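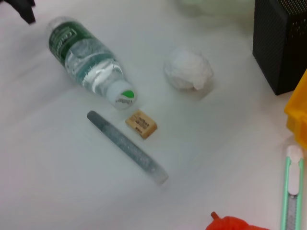

Clear loose items off the desk before you start.

Section 3: Setting up the Gornis sit-stand desk

This section covers placing the desk, leveling the feet, setting the height limits and saving your own positions. The frame and top must already be joined as shown in Section 2. Allow 30 minutes.

3.1 Before you plug it in

1. Take everything off the top. Bottles should be capped and moved to the floor or a shelf. Small things such as erasers and pen caps can roll into the cable slot and jam the tray.
2. Move the desk to where it will stay. Two people should lift it by the frame. Do not lift it by the top, and do not drag it, even on carpet.
3. Leave a gap of 3 inches between the back edge and the wall. If there is a window sill, shelf or radiator behind the desk, leave more.
4. Look up. Wall shelves and hanging lamps must be clear of the top, and of your monitor, when the desk is fully raised.

CAUTION: Do not place the desk over a file cabinet or drawer unit taller than the lowest setting of the desk. The motors will stop when they meet resistance, but the top may be marked.

3.2 Leveling the feet

1. Set a spirit level on the top, left to right.
2. Turn the foot on the low side counterclockwise until the bubble is centered.
3. Turn the level front to back and repeat.
4. Press down on each corner in turn. If the desk rocks, lower the foot at that corner by half a turn and check again.

Note: On thick carpet the feet settle over the first few weeks. Check the level again after a month.

3.3 Connecting power

1. Push the two leg cables into the control box until they click. Either leg can go in either socket.
2. Plug the keypad cable into the small socket marked K.
3. Clip all cables into the tray. Leave enough slack in the power cord for the desk to reach its full height -- a cord that pulls tight will work its way out of the wall.
4. Plug the power cord into a wall outlet. Do not use an extension cord.

The keypad shows three dashes. This means the desk does not yet know its height.

3.4 First reset

1. Keep hands and knees clear of the frame.
2. Press and hold DOWN for 9 seconds. The desk moves to its lowest point, rises slightly and stops.
3. Let go when the keypad shows a number.

If the dashes come back, unplug the desk, wait a minute and start again from step 1. You must also do a reset after a power cut.

3.5 Saving a position

1. Raise or lower the desk to a comfortable height. For sitting, your elbows should be level with the top and your feet flat on the floor.
2. Press M. The display flashes.
3. Press 1, 2, 3 or 4 while it is flashing.

To go to a saved position, hold its number until the desk stops. Letting go early stops the desk where it is.

3.6 Load

The limit is 200 pounds, spread evenly, and this includes monitor arms. Do not sit or stand on the desk. Clamp heavy arms close to a leg.

Error codes are listed in Section 11. Code E9 after a reset usually means a leg cable is not pushed all the way in.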